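로봇과 함께 일할 때 지키는 약속
어린이 과학 읽을거리 | 글 여규빈 | 2018년 6월 21일

학교 복도에는 뛰지 말라는 약속이 있습니다. 횡단보도에는 초록불에 건넌다는 약속이 있습니다. 로봇이 일하는 곳에도 약속이 있습니다. 로봇을 만드는 사람, 설치하는 사람, 옆에서 일하는 사람이 모두 그 약속을 배웁니다.

이번 글에서는 작은 부품을 집어 옮기는 로봇 팔 이야기를 합니다. 로봇 팔은 사람의 팔처럼 마디가 여러 개 있고, 끝에는 물건을 집는 집게가 달려 있습니다. 이 집게를 '그리퍼'라고 부릅니다.

규칙과 표준은 무엇이 다를까요?

규칙은 "이렇게 해야 한다" 또는 "이렇게 하면 안 된다"고 정한 것입니다. 작업장마다 자기 규칙이 있습니다. 나라에서 법으로 정한 규칙도 있습니다.

표준은 여러 사람이 모여 "우리 모두 이 방법으로 하자"고 정해 글로 적어 둔 것입니다. 건전지를 생각해 보세요. 다른 가게에서 샀어도 크기가 같으면 리모컨에 들어갑니다. 건전지 크기에 표준이 있어서 그렇습니다. 로봇에도 표준이 있습니다. 로봇을 어떻게 멈추게 할지, 사람 가까이에서는 어떻게 움직이게 할지 같은 내용이 들어 있습니다.

'좋은 습관'도 있습니다. 법이나 표준에 적혀 있지 않아도 일을 오래 한 사람들이 지키는 방법입니다. 일을 마치면 공구를 제자리에 두는 것이 좋은 습관입니다.

로봇이 움직이기 전에

트론도린이라는 작은 회사에서는 로봇 팔로 금속 부품과 플라스틱 부품을 나누는 일을 합니다. 이곳 사람들은 아침마다 점검표를 펴고 한 줄씩 확인합니다. 점검표에는 번호가 붙어 있는데, 부품 나누기 작업의 점검표는 413번입니다.

첫 줄은 비상정지 버튼입니다. 비상정지 버튼은 로봇을 급히 세우는 버튼입니다. 보통 빨간색이고 손바닥으로 누를 수 있을 만큼 큽니다. 직원은 버튼을 한 번 눌러 보고 로봇이 멈추는지 봅니다. 멈추지 않으면 그날은 로봇을 쓰지 않고 고칠 사람을 부릅니다.

다음은 바닥의 선입니다. 로봇 팔이 닿을 수 있는 곳 둘레에 선이 그어져 있습니다. 로봇이 움직이는 동안에는 선 안으로 들어가지 않습니다. 물건을 떨어뜨려 선 안으로 굴러갔을 때도 마찬가지입니다. 먼저 로봇을 세우고, 그다음에 줍습니다.

옷차림도 봅니다. 긴 머리는 묶고, 목걸이와 헐렁한 소매는 정리합니다. 눈을 보호하는 안경도 씁니다.

로봇이 움직이는 동안에

로봇 팔은 처음 배우는 일을 할 때 천천히 움직이게 합니다. 트론도린의 규칙은 새 작업을 시작하면 처음 20번은 느린 속도로 해 보는 것입니다. 사람이 옆에서 지켜보다가 이상한 점이 있으면 바로 멈춥니다. 20번이 모두 잘되면 속도를 조금 올립니다.

집게의 힘도 정해 둡니다. 힘이 너무 세면 플라스틱 부품이 휘거나 깨집니다. 힘이 너무 약하면 쇠로 된 부품이 미끄러져 떨어집니다. 그래서 부품마다 알맞은 힘을 찾아 공책에 적어 놓습니다. 다른 사람이 와도 같은 힘으로 일할 수 있습니다.

로봇이 가만히 서 있다고 해서 꺼진 것은 아닙니다. 다음 명령을 기다리는 중일 수도 있습니다. 기다리던 로봇은 갑자기 움직일 수 있습니다. 손을 넣기 전에는 표시등을 보고, 담당자에게 물어보고, 전원을 확인합니다.

작업대를 정리하는 약속

작업대에 관한 약속은 네 가지입니다.

1. 작업대에는 지금 쓸 물건만 둡니다. 컵, 휴대전화, 연필은 다른 책상에 둡니다. 로봇은 컵과 부품을 헷갈릴 수 있고, 팔을 돌리다가 컵을 칠 수도 있습니다.

2. 부품끼리는 사이를 띄웁니다. 집게의 손가락은 부품 양쪽으로 내려갑니다. 부품이 붙어 있으면 손가락이 들어갈 자리가 없습니다. 반짝이는 T자 모양 관 이음쇠, 반고리처럼 굽은 하얀 부품, 판 위에 선 볼트는 모양이 모두 다릅니다. 모양이 다르면 잡기 좋은 곳도 다릅니다. 칸이 나뉜 트레이는 부품을 종류별로 담을 때 편리합니다.
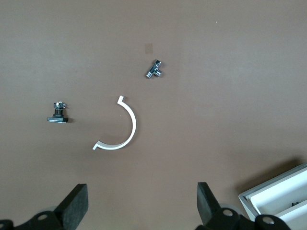

3. 반짝이는 부품은 조명을 살핍니다. 매끈한 금속은 거울처럼 빛을 되비춥니다. 빛이 너무 세면 로봇의 카메라가 부품의 가장자리를 잘 찾지 못합니다. 그럴 때는 조명의 방향을 바꿉니다.

4. 일이 끝나면 로봇부터 멈추고 치웁니다. 남은 부품은 정해진 상자에 넣습니다. 떨어진 나사가 있는지 바닥도 봅니다.

잘못된 일도 적어 둡니다

부품을 떨어뜨렸거나 로봇이 엉뚱한 곳으로 움직였다면 기록장에 씁니다. 언제, 어떤 부품으로, 무슨 일이 있었는지 씁니다. 누가 잘못했는지 혼내려고 쓰는 글이 아니므로 숨기지 않아도 됩니다. 지난 3월에는 기록장을 읽다가 같은 부품이 자꾸 미끄러진다는 것을 알게 되었고, 그 부품을 잡는 위치를 바꾸었습니다.

낱말 풀이

그리퍼: 로봇 팔 끝에 달린 집게.
비상정지: 위험할 때 기계를 급히 세우는 것.
표준: 여러 사람이 함께 쓰려고 정해 적어 둔 방법이나 크기.
점검표: 확인할 일을 차례로 적은 종이.

집에서 해 보기

책상 위에 지우개, 클립, 병뚜껑을 놓고 주방용 집게로 하나씩 옮겨 보세요. 처음에는 물건을 서로 붙여 놓고, 다음에는 사이를 띄워 놓습니다. 어느 쪽이 옮기기 쉬웠는지 공책에 적고, 우리 집 책상에 맞는 약속을 두 가지 만들어 보세요.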